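Sweet Snacks Between Classes: What Students Buy and Why

Student project report, Introduction to Consumer Studies
Jul 21, 2024

1. Why we chose this topic

In our college many students do not eat a real lunch. They buy something small and sweet and go to the next class. Our group wanted to know how they make this choice. Is it the price, the hunger, or only the habit? We were also interested in donuts, because the campus shop Wokside started to sell them in April and many students talked about them.

At the beginning we wanted to study all the food on the campus, but this was too large for one term. We decided to keep only sweet snacks and only two selling places, the shop Wokside and the cafe Ambrosio.

2. How we collected the data

We used two methods. The first was a paper questionnaire with nine questions. We gave out 300 copies in the library hall and in the two biggest lecture rooms. Some of the copies came back without the last page, and we did not use these for the questions on price.

The second method was sales data. Both places gave us their number of sweet snacks sold during the same four weeks. Wokside sold 2,977 pieces and Ambrosio sold 1,827. Neither place could tell us how many buyers were students and how many were teachers or visitors, so we have to be careful with these numbers.

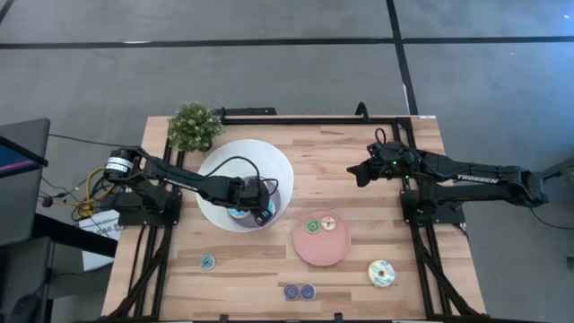 Figure 1. A teal-glazed donut in a large white bowl.

3. Results

3.1 Price

Most students wrote that price is important for them. But when we asked for the price of their last snack, many could not remember it. We think this means that a low price is important only up to some point, and after this point people do not look at it very much. Ambrosio is more expensive than Wokside, and students still go there when they have a longer break, mainly for the chairs and the coffee.

3.2 Look of the food

This part surprised us. We had expected that taste would be the first reason for almost everybody. For students who buy a donut for the first time, color and topping were named more often than taste. One answer said, "I took the blue one because I never ate blue food before." Students who buy donuts every week wrote more about taste and size.

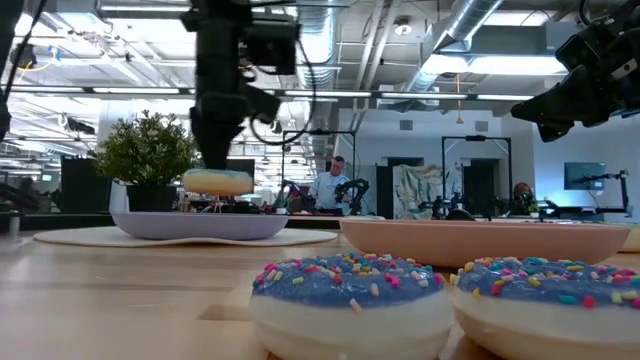

Figure 2. Toy-like donuts with blue icing and sprinkles in many colors.

The color also changes what people expect. Several students connected pink with strawberry and brown with chocolate, but for blue they had no common idea. Some expected berries and some expected only sugar. It would be useful for the shops to write the flavor on a small card next to each tray.

3.3 Time of the day

Sales in Wokside are highest in the late morning. In Ambrosio they are more even, with a small rise after the last afternoon class. On exam days both places sell more, but we have only two such days in our data and we can not say if this is a rule.

3.4 Packed snacks

Packed snacks were less popular than we thought. Students named two brands, Zeslow wafers and Voritz oat bars. They buy them mostly to keep in the bag for later. Some wrote that the Voritz bar of 100 grams is too big for one person, and they share it or leave half of it. 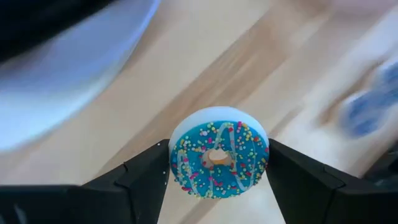 4. Problems in our work

Our questionnaire had one bad question. We asked "Do you often buy sweets?" and did not explain the word "often". For one student it can be every day and for another once in a month. We left this question out of the results. Also, we asked people only in the morning, so evening students are almost missing.

If we repeat the project, we will ask the students to keep a small food diary for one week. It takes more time, but the answers will depend less on memory.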